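November, notebook entry, Tronico gripper kit on trial

Started at 8:30, quit when the batteries did. Writing this up while it's fresh, and because Sumathi wants something to read before she talks to Tronico again.

The kit showed up in one box, which I liked right away. Two grippers, two wrist adapters, the cable set, a bag of spare finger pads and a printed manual that somebody clearly sat down and wrote with care. The adapter bolts straight to our wrist flange, no shims, no filing (I had the file out and ready, from habit). Left side took me 11 minutes, right side a good deal longer, my own fault. I routed the cable on the wrong side of the forearm joint and had to pull it all back out. Note for whoever does it next: the manual shows this on page 6 and the drawing is correct. Look at the drawing.

Software was the part I was dreading. Yevdokiia had the driver talking to our controller before I finished my coffee. Force limit, opening width and speed are all plain numbers you can set on the fly, and they read back too, so you can tell when the fingers have closed on something and when they've closed on nothing. The old pair never gave us that. We were guessing from motor current for a year and a half!

Morning was bench work, just open and close, open and close. Ran 200 cycles on each side. No faults logged on the left. One on the right, a timeout at cycle 111, cleared by itself and didn't come back. I wrote to Tronico about it with the log attached and Helge Myklebust (their support guy) answered inside the hour, asking for the firmware number. Good sign, I think. I'll put his reply in the folder.

One complaint while I'm at it: the status light is on the inside of the housing, facing the palm. With the arm up you can't see it from the operator's chair. Vitalii wants to stick a little mirror on there. Please don't, Vitalii.

After lunch we moved over to the grocery setup and started on the basket tasks, the ones we care about for the Sternent demo. I had figured on produce being the hard part and the basket being easy, and I still think that order is right, but the basket has its own troubles. The handle swings. You grab it, you lift, the load settles and the whole thing tips whichever way it likes. With the old fingers we had to crank the force way up to stop the handle rotating in the grip, and then the pads wore out.

These pads are softer and a bit wider, and I can feel the difference when I tug on a held handle by hand. It still turns under a lopsided load, just more slowly, and it seems to stop turning sooner. Would like real numbers on this. Sumathi suggested a protractor taped to the handle and a fixed weight at one end of the basket, which is cheap and we could do it tomorrow.

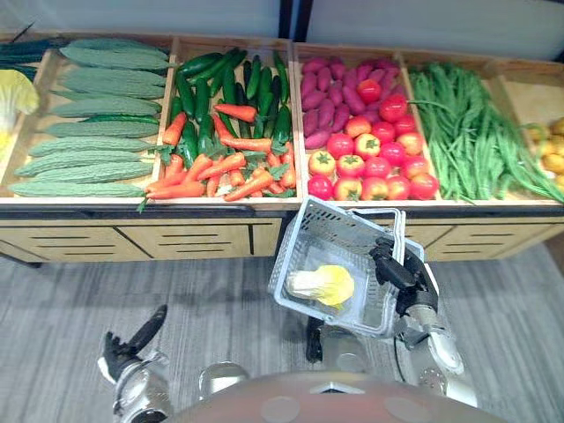
For teleop, Yevdokiia drove most of the afternoon and I took over for the last stretch. She says the lag between the trigger and the fingers is much shorter than before, and I agree, though I'm a worse judge because I drive like I'm parking a truck. What I noticed most was letting go. The old gripper opened with a jerk and you'd fling a tomato if you weren't careful. This one has a slow release setting and I fell in love with it in five minutes. I left it on for both sides. If you want the fast one back it's in the config under release_profile, put it to 1.

Things I haven't tried yet: green beans (grabbing a bunch, not a single pod), anything with a stem, anything damp. Also two-handed work, one side holding the basket and the other loading it. Both arms have the kit now so there's no excuse.

On price, we have the quote, Sumathi has it, I'm staying out of it. My vote is yes, pending that timeout. Achilleas asked if we should look at the Wiegand set too before deciding. Fair point. I'd be happy to bolt those on for a day and run the same cycles, same basket, same tasks, if they'll lend us a pair.

To do
Send Helge the firmware number
Order more M4 screws, we're down to the bent ones
Protractor test on handle rotation, low and medium force
Move the right cable clip up one hole, it rubs at full bend
Charge BOTH battery packs tonight (me)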